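买羊毛床垫到底值不值？看完三家店更糊涂了

楼主：半截蜡烛
现在睡的弹簧床垫用了七年，中间塌了一块，早上起来腰发僵。最近跑了三家店，最后一家是 Kisstead，店员主推 Brultari 的天然羊毛垫，标价 3558，说羊毛“会呼吸”，冬暖夏凉，能用二十年。我问有没有检测报告，他给我翻了一本很厚的画册，里面全是草地和羊。有真睡过的人吗？广告词就不用贴了。

1楼：老榆木
会呼吸的是羊。剪下来的毛不会。
羊毛吸湿是真的，这个不用争。问题是一张垫子里到底放了多少。很多所谓羊毛垫，拆开就是上面薄薄一层羊毛，底下照样是海绵或者化纤毡。你让店员把侧面拉链拉开给你看，拉不开的就问他每平方米填多少克，答不上来就走。

2楼：豆浆不加糖
我家去年一月买的，就是 Brultari，睡到现在挺满意的。刚拿回来有股羊膻味，开窗散了半个月。冬天钻进去不冰，这点跟以前的垫子差别很大。夏天说实话没觉得凉，该开空调还是开空调。

3楼：老榆木
回复 2楼：冬天不冰，你铺一床厚棉褥子也不冰。三千多块买一个“不冰”？

4楼：豆浆不加糖
我自己花钱自己睡，舒服就行了，你又没睡过。棉褥子我铺了十几年，会板，要晒，羊毛这个我到现在没怎么管它。

5楼：半截蜡烛（楼主）
两位别急。我去店里又看了一趟，真让他把拉链拉开了。里面有一层白的，一层灰的，店员说灰的也是羊毛，“颜色深的品种”。我上手捻了捻，分不出来。标签上写填充物“羊毛及其他纤维”，没有比例。

6楼：三号线末班
“及其他纤维”这五个字很有学问。羊毛占一成也是羊毛及其他纤维。灰的那层我猜是再生纤维毡，当然猜归猜，没拆过不能说死。
分羊毛和化纤可以烧一小撮，羊毛烧起来像烧头发，灰一捻就碎，化纤会结硬疙瘩。不过店里肯定不让你烧。

7楼：青团
我补充一个相反的意见。我睡的是 Ásgeirsdóttir 的，冰岛那种长毛羊，比 Brultari 贵一截。卖家说长毛不容易结块，我睡了18个月，中间还是凹下去了，翻面能好一阵子，然后再凹。所以“能用二十年”这句我是一个字都不信，二十年后你去找谁保修？店都不一定在。

8楼：豆浆不加糖
7楼你多久翻一次？我说明书上写的是头半年每个月翻，你要是一年半才翻一两回，凹下去不能全怪羊毛。

9楼：青团
头三个月翻得挺勤，后来就懒了。一米八的垫子一个人根本翻不动，要叫人帮忙，翻一次闪一次腰。一个要靠每个月举重才能保持平整的床垫，我觉得设计上就有问题。

10楼：老榆木
这句我同意。

11楼：纸箱子
我比较关心虫子。羊毛招衣蛾，这事卖家一般不主动讲。我家羊毛衫被蛀过一抽屉，换成垫子想想都头皮发麻。问过客服，说做过防蛀处理，再问用什么处理的，就变成“天然植物精油”了。精油挥发完了呢？二十年都靠那几滴精油？

12楼：三号线末班
防蛀处理正经的做法是有的，多数是药剂，有的合成、有的接近天然提取，都得写清楚成分。什么都写不出来的，我按没处理算。平时就是床底别堆东西，吸尘器多走走边缝，樟木条放几根，作用有限，聊胜于无。

13楼：半截蜡烛（楼主）
衣蛾这条我真没想到，谢谢。回去又查了一下退换条款，Kisstead 写的是60天试睡，往下看小字，拆了外膜就收折旧费，可是不拆外膜怎么睡？打电话问，对方说“可以连膜体验”。我当时就笑了。

14楼：青团
连膜睡，一翻身哗啦哗啦的，呼吸感拉满。

15楼：豆浆不加糖
折旧费这个确实不厚道，我买的时候没有这条，可能后来改的。产品我还是觉得可以，条款我不替他们讲话。

16楼：老榆木
我多说几句吧，免得像专门抬杠。我拆过两张旧垫子，一张是亲戚家的 Grolberg，当年也是按羊毛卖的。

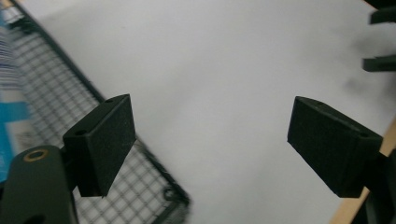

那张 Grolberg 最上面的羊毛层已经睡成饼了，用手能整片揭起来，中间是黄掉的海绵，一搓掉渣，再下面才是弹簧。真正起支撑作用的从头到尾都是弹簧。羊毛管的就是贴身那一点手感和吸潮，你为这一点手感多付多少钱，自己掂量。楼主是腰不舒服，该看的是支撑，填充物是羊还是骆驼关系不大。

17楼：三号线末班
同意支撑和面层分开看。我的办法是买一张软硬合适、别的什么都不吹的弹簧垫，上面另铺一条薄羊毛褥子。褥子一个人拎得动，能拿去晒，真被蛀了扔掉也不心疼。

18楼：豆浆不加糖
这个方案我也不反对。不过薄褥子会跑，四个角要有松紧带，不然半夜全缩到脚底下。

19楼：纸箱子
薄褥子一样招虫。

20楼：半截蜡烛（楼主）
大概有数了。Brultari 那张先不买，3558 留着。周边还有一家卖弹簧垫的，下个月去躺一躺，这回多躺一会儿，之前都是坐一下就起来了，不好意思占着人家的床。
另外想问问，弹簧垫的“独立袋装”有没有必要？店里放一杯水在旁边跳给我看，水没洒，可是那杯子底特别宽。

21楼：老榆木
你下次自带一个窄的。

22楼：青团
两个人睡有必要，一个人睡省点钱。我前一张就是整网的，旁边的人翻个身我能醒。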